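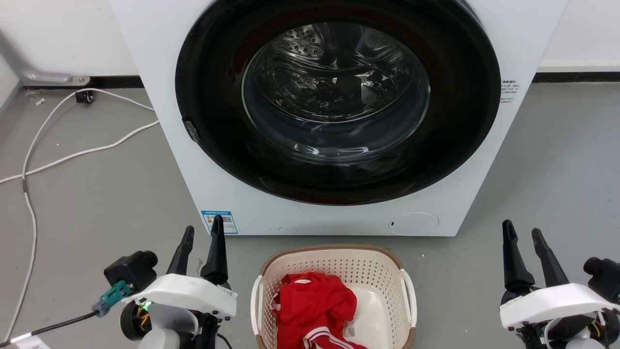 How does a town find out which of its streets will flood first?

It starts by putting its own records in one place where anyone can read them. In Lagman, a river town with a long history of August storms, those records sat for decades in separate offices. The drainage department kept pipe surveys on paper. The roads department logged closures in a spreadsheet, and rainfall readings went to a regional archive that few residents knew existed.

The Trekum project was set up to bring these sources together. Its public map now holds 1,948 entries, each tied to a street segment and drawn from closure logs, culvert inspections and resident reports. A user can select a block and see when water last covered the pavement, how deep it was recorded and which drain serves the area.

"The information had been collected with public money, and the public had no practical way to use it," said Lovely Cabrera, who directs the project. "Our first task was clerical. We had two departments using different names for the same streets."

Matching those names took longer than building the map. Older inspection sheets identified culverts by the owner of the nearest property, and many of those properties had been sold or divided. Staff worked through the sheets by hand, marking each location as confirmed or uncertain. The uncertain entries remain on the map and are shown in gray.

**Storage and access**

Hosting is provided by Prosteo, a regional data firm that donates server space under a renewable agreement. The mapping software was written by Teken, which has released the code under an open license. Neither company holds rights to the records, which can be downloaded in full without an account.

The project also maintains 50 water-level sensors in storm drains and along the lower riverbank. Readings are posted every hour and more often during heavy rain. Jennylyn Fajardo, the engineer responsible for the network, said the sensors have changed how crews are sent out.

"Before, we waited for a call from a driver who was already stuck," Fajardo said. "Now the 5 a.m. shift looks at the overnight levels and sets out barriers before the commute."

The sensors have limits. Silt can block a unit and produce a false high reading, and the network does not reach the hillside neighborhoods, where runoff moves quickly and leaves little trace. Residents there have asked for coverage. The town has approved two additional units for the upper road, with installation to follow the completion of culvert repairs.

Cabrera's office is also preparing a guide for neighboring towns that wish to publish their own records. It includes a standard form for culvert inspections and a list of the fields that caused the most difficulty in Lagman, beginning with street names.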